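손에 쥐는 그리퍼, 거실에서는 얼마나 버티나

약 상자와 장난감이 뒤섞인 식탁 앞에서 손잡이형 그리퍼 두 종류를 따져 봤다
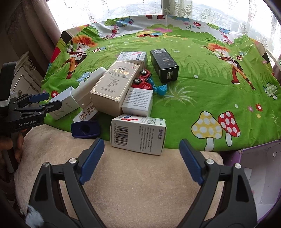 만화 무늬 식탁보 위에 쌓인 상자와 장난감. 왼쪽에 손으로 쥔 그리퍼의 옆면에는 'GenRobot.AI'라는 글자가 보인다.

그리퍼 업체의 시연 영상은 대개 비슷하다. 흰 탁자, 고른 조명, 정육면체 블록 하나. 집게가 내려와 블록을 집고 옆 칸에 놓는다. 이런 영상을 볼 때마다 드는 의문이 있다. 우리 집 식탁에서도 될까.

Plulline의 시험 담당자 알리키 카라만리디스도 같은 의문을 품었던 모양이다. 그가 짠 시험 목록에는 블록이 없다. 종이 약 상자, 바퀴 달린 장난감 자동차, 겉이 미끄러운 플라스틱 조각을 아무렇게나 쌓아 놓고 하나씩 꺼내는 것이 과제의 전부다. 기울어진 상자가 다른 상자에 기대 있고, 그 사이에 장난감이 끼어 있으면 난도가 확 올라간다.

"정리된 물건을 집는 건 이제 자랑거리가 아니죠. 저는 무너지는 더미를 보고 싶었어요."

시험은 두 가지 구성으로 진행했다. 하나는 턱 안쪽에 골이 파인 부드러운 패드를 댄 것, 다른 하나는 같은 크기의 턱에 매끈한 패드를 댄 것이다. 둘 다 사람이 직접 손에 쥐고 움직이며, 그 동작 기록을 나중에 로봇 팔을 가르치는 데 쓴다. 전체 시도는 1000회, 그중 981회가 기록으로 남았다. 나머지는 저장 오류로 버렸다고 한다. 성공률이 아니라 저장률인데, 업계 발표 자료에서는 이 둘이 슬쩍 섞이는 일이 잦다. 숫자가 좋아 보일수록 무엇을 센 숫자인지부터 물어야 한다.

골이 있는 패드는 종이 상자에서 확실히 나았다. 모서리를 비스듬히 물어도 잘 돌아가지 않았다. 문제는 그다음이다. 빈 상자는 조금만 세게 쥐면 옆면이 우그러졌고, 우그러진 상자는 다음 시도에서 다른 물건이 된다. 시험을 거듭할수록 조건이 바뀌는 셈이다. 카라만리디스는 상자를 3회마다 새것으로 바꾸는 것으로 타협했다. 현실의 약 상자는 누가 그렇게 바꿔 주지 않는다.

매끈한 패드는 장난감 쪽에서 체면을 세웠다. 둥근 플라스틱 표면에 넓게 밀착했고 자국도 덜 남았다. 다만 옆으로 넘어진 장난감 자동차는 두 패드 모두 고전했다. 바퀴를 물면 돌아가고, 차체를 물려면 턱이 들어갈 자리가 모자랐다. 사람 손이라면 손가락 하나로 슬쩍 밀어 세운 다음 집었을 것이다. 턱이 둘뿐인 그리퍼로는 그 '슬쩍'이 꽤 어렵다.

협력 업체 Katsaros에서 제어기를 맡은 류비차 크라이치는 패드 비교 자체에 시큰둥했다.

"패드를 바꾸면 첫 주에는 다들 좋아합니다. 그다음에는 닳은 정도가 제각각이라 데이터가 지저분해져요. 저라면 카메라 위치부터 고정하겠습니다."

그의 지적에는 일리가 있다. 손목 쪽에 카메라를 달면 턱 끝은 잘 보이지만, 물건에 바짝 다가가는 순간 시야가 상자 한 면으로 꽉 찬다. 뒤에 무엇이 기대 있는지는 그 전에 본 장면에 의존해야 한다. 창을 등진 식탁이라면 역광도 문제다. 얇은 커튼을 통과한 빛은 사람 눈에는 편안하지만, 노출을 자동으로 맞추는 카메라는 탁자 위 검은 상자를 통째로 뭉개 버리기도 한다. 알록달록한 식탁보도 거든다. 버섯 그림과 진짜 장난감을 가르는 일을 사람은 힘들이지 않고 해내지만, 인식 모델 쪽에서는 따로 확인해야 할 항목이다.

그렇다면 가정집에서 손으로 모은 기록이 실험실 기록보다 나은가. 업체들은 그렇다고 말한다. Bolletti는 소개 자료에서 '현실 그대로의 데이터'를 내세운다. 하지만 물건을 쌓은 사람도, 집은 사람도 시험의 목적을 안다면 그 어수선함은 어디까지나 연출된 어수선함이다. 내가 지켜본 동안에도 작업자는 어려운 물건을 은근히 뒤로 미뤘다. 쉬운 것부터 집는 습관까지 로봇이 배운다면, 그건 장점일 수도 있고 회피를 가르친 것일 수도 있다. 이 점을 묻자 카라만리디스는 순서를 무작위로 지정하는 방식을 검토 중이라고 답했다. 아직 적용하지는 않았다.

양손 작업은 더 조심스럽게 봐야 한다. 그리퍼를 양손에 하나씩 쥐면 한쪽으로 더미를 누르고 다른 쪽으로 꺼내는 동작이 가능해진다. 보기에도 그럴듯하다. 그런데 두 기록의 시간이 조금만 어긋나도 로봇은 누르기 전에 당긴다. Codwood가 만든 동기화 장치를 붙인 뒤 나아졌다는데, 비교 기록을 보여 달라는 요청에는 정리가 덜 됐다는 답이 돌아왔다.

가격 이야기도 빼놓을 수 없다. 골 패드는 소모품이고, 교체 주기는 업체마다 말이 다르다. 도입을 고민하는 연구실이라면 본체 가격표보다 패드와 나사, 예비 케이블의 납기를 먼저 물어보기를 권한다. Plulline도 한동안 패드가 없어 시험을 4일 쉬었다.

지금 하나를 고르라면 나는 골이 있는 패드 쪽이다. 종이 상자가 많은 집이라는 조건에서만 그렇다. 장난감이 주로 굴러다니는 집이라면 판단을 미루겠다. 넘어진 자동차를 제대로 집는 장면을 아직 못 봤다.

Plulline은 2월 안에 순서를 무작위로 바꾼 기록을 내놓겠다고 했다. 저장률 말고 성공률이 적혀 있는지부터 볼 생각이다.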